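Print this article | E-mail this article

May
By Mélanie Cloutier, Faisal Minhas and Yeshi Abera

4. Planning and Budgeting for a Bin-Picking Cell

4.1 What the purchase price leaves out

The first budget we drew up for the cell had four lines: arm, gripper, controller and computer. The quotes came from two suppliers, Pivance and Jatell, and they were close enough that price did not decide between them. We chose Pivance on delivery time. Nine weeks later we had spent a further 59 percent of the arm's price on things that were on neither quote. Most of them were small. Cable, connectors, clamps, spare fingertips, a second bin, table repairs and shipping made up more than half of the overrun.

Labs of our size usually plan from the catalog price of the arm. We did the same, and we think it is the wrong place to begin. The arm was bought once. The parts near the gripper were bought again and again, and they set the number of hours the cell could run in a week.

We kept a purchase log from the first order on. Each entry has the date of the order, the date of arrival, the cost, and one of five codes: motion, gripping, sensing, fixtures, objects. Noreen Sial assigned the codes, and a second reader checked them. The two disagreed on 17 entries, nearly all of them cables that could be filed under motion or gripping. These were settled by the rule that a cable belongs to the part it feeds. By the end of the period the log held 207 entries.

4.2 Fixtures and objects

Fixtures were the code we had thought least about. A bin has to stay where it is when the arm pushes against a wall, and it has to go back to the same place after cleaning. We priced a machined base plate from Paracha and found it would cost more than all of our other fixtures together. We settled on spring clamps and blue tape, which are cheap and can be moved in a minute. Tape has to be laid again when it lifts, and we put that down as labor, not material. 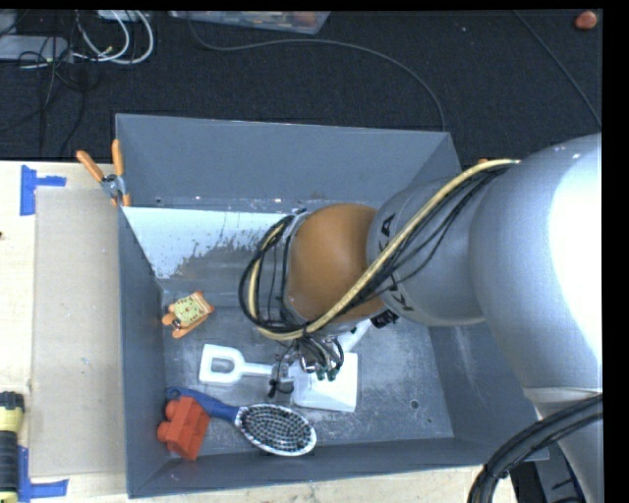
Fig. 4. Robot arm over the gray bin, with a toy shovel, a hairbrush, a toy building block and a spring clamp on the bin floor.

Objects were the other surprise. We had set aside $200 for the whole object set, on the view that household goods and toys cost next to nothing. Each one does. The trouble is that a set used for comparison has to be replaced with the same items, and stores change their stock. After the second round of replacements we began buying three of each item at the start and keeping two in a closed box. This raised the opening cost and lowered the total.

We would also advise buying for shape before anything else. Long thin handles, flat blades and bristles each ask something different of a two-finger grasp, and a set made up of boxes and cans will make a gripper look better than it is. A buyer who tests a gripper at a supplier's site should bring their own objects.

4.3 Downtime and spares

The cell was scheduled for 1,017 hours. Faisal Minhas recorded every stop longer than ten minutes and what part had to be on hand to end it. Stops that could be ended with a part from the shelf were short, often under an hour. Stops that waited on an order took days - in one case eleven working days for a single connector that cost less than lunch.

From this we changed how we plan spares. The usual advice is to hold a fixed share of the purchase price in reserve. We now list each part between the last joint and the fingertips, write the delivery time next to it, and stock any part that takes longer than three days to arrive. Price comes into it only after that. For the Pivance cell the list came to 23 parts and fitted in two drawers.

Cable routing deserves its own line in the budget. We treated it as something to be done in an afternoon. It took four, spread over the first two months, and each reroute used up ties, sleeves and staff time. Jonatan Wallin, who looked after the cell at Catemby before joining us, had warned that this would happen and asked for a paid day per month. We gave him half a day and later gave him the rest.

4.4 A revised budget

Table 6 sets the first budget next to the one we would write now. The share for the arm falls from 71 percent to 48. Gripping and fixtures rise the most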